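Applies to terry and waffle-weave towels. Microfiber needs a different cycle and is covered in the Gramdale linen notes.

## Stripping detergent buildup from towels

Towels that stop absorbing water usually carry a film of softener, body oil and hard-water minerals. A hot soak with washing soda removes most of it.

### 1. Sort and check

Separate whites from grays and darks. Read the care label for the maximum temperature. Set aside anything with a sewn-in trim marked cold wash only.

### 2. Soak

Fill a tub with the hottest water the label allows. Dissolve 45 g of washing soda per 12 liters. Submerge the towels and leave them for up to eight hours, stirring every two.

A flecked gray towel hides residue well, even folded flat on a table in good light, so judge by the color of the soak water. 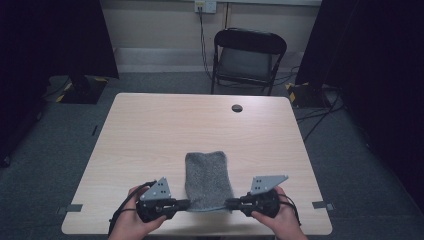 ### 3. Rinse and wash

- Drain the tub and wring by hand.
- Run one full cycle with no detergent.
- If suds show in the door glass, run a second.

### 4. Dry

Tumble on medium. Do not use dryer sheets. On a Cartwright rack, leave one empty rail between towels.

### 5. Test

Drip water on the dry pile. It should sink in within two seconds. If it beads, repeat from step 2.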